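Section 4: Preparing the Sleeping Room

4.1 Before you begin

This section covers the placing and first setting of the Plomell bedside air heater in a room used for sleeping. It applies to the wall-fixed and the free-standing versions. Read Section 3 first if the heater has not yet been unpacked.

The installer should have the following to hand: the bracket set, the two long screws supplied in the small bag, a tape measure, a pencil and a spirit level. A drill is needed for the wall-fixed version only.

CAUTION: Do not connect the heater to the mains until step 9 is complete.

4.2 Choosing the position

1. Select an outside wall where possible. The heater performs best below or beside a window.

2. Measure a clear distance of 60 cm from the front grille to the nearest furniture.

3. Measure a clear distance of 40 cm on each side of the casing. Where this cannot be met on one side, use the free-standing version.

4. Check that the mains lead reaches the socket without an extension lead. Extension leads and multi-way adaptors must not be used with this product.

Note: Clearances are taken from the outermost point of any bedding, including blankets that hang over the side of a bed. Folding mattresses, floor cushions and spare bedding stored upright must also be included in the measurement, as soft items can lean or slip out of place over time.
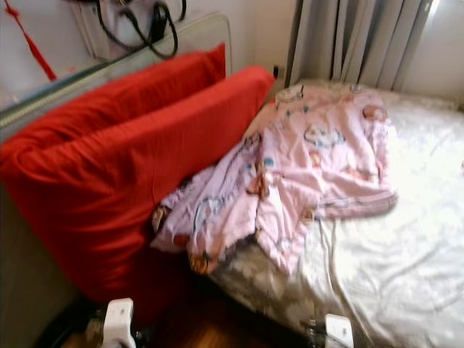
Fig. 4.2 Bedding and soft furnishings beside a bed. Measure from the outermost point.

4.3 Fixing the bracket (wall-fixed version only)

5. Hold the bracket against the wall with the arrow pointing upwards. The lower edge must be level.

6. Mark the two fixing points in pencil. Check for hidden pipes and cables before drilling.

7. Drill, insert the wall plugs and tighten both screws by hand. Power drivers may split the bracket.

8. Lift the heater on to the bracket and press down until both catches click. Pull gently on the lower edge to confirm that it is held.

Note: Wall plugs supplied by Gavport are intended for brick and block. For plasterboard, order the Atallah fixing pack from your supplier.

4.4 First use

9. Set the dial to 0 and insert the plug.

10. Turn the dial to setting 2 and leave the heater running for 40 minutes with a window open. A slight smell is normal during this period and does not indicate a fault.

11. Return the dial to 0 and allow the casing to cool fully before setting the timer (see Section 5).

WARNING: Never cover the heater. Do not dry clothing or bedding on or above it. If the indicator lamp flashes red, switch off at the socket and refer to Section 8.

4.5 Seasonal check

Households in the Punadham district that received a heater under the winter scheme are asked to repeat steps 2 to 4 each March, and whenever furniture is moved. Dust should be removed from the grille with a soft brush while the heater is unplugged and cool. Water, polish and sprays must not be used.

Record the completed check on the card inside the back cover.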